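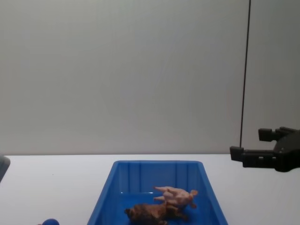

A gripper near a blue bin holding a toy pig and a second toy animal.

News > Business > Technology

Hemeleck opens orders for tabletop sorting kit

Print this article | E-mail this article

Hemeleck has begun taking orders for Gilbert, a two-armed robot kit meant for training rooms and small workshops that want to try out sorting and packing jobs before paying for a full-size machine.

The kit sells for $2,505, and the first units are due to ship in November from the company's plant in Pavcombe. It comes with two arms, two grippers, a control box and a set of practice exercises that use toys, bins and other small items. A table is not included.

Florian Poulain, who runs product development at Hemeleck, said the exercises were built on toys on purpose.

"A toy pig has legs sticking out and a round belly, and it never lands the same way twice," Poulain said. "If you can set the arm up to handle that, a box of plumbing parts is not going to scare you."

Buyers can train the arms by guiding them through a job by hand and saving the moves. The company says a simple pick-and-place job takes up to 15 minutes to set up for someone who has used the software before. First-time users should plan on a full morning, according to the manual.

Droklow, a training center that teaches machine operation to adults changing careers, had an early unit on loan over the summer. Its staff reported that the arms ran well through long class periods but said the gripper tips wore faster than expected. Hemeleck has since switched to a harder material for the tips and now puts three spare pairs in each box.

The center also asked for a louder stop alarm. Poulain said that change will come in a later version and that current buyers will be able to add the new alarm for the cost of shipping.

Gilbert is not approved for food handling, and the arms are not meant to lift anything heavier than a full coffee mug. The warranty covers the arms and control box for three years. Cables and gripper tips are not covered.

Orders are being taken by phone and through dealers. Schools and training centers can ask for a loan unit before they buy, although Hemeleck said the waiting list for loans is already longer than the one for sales.

Print this article | E-mail this article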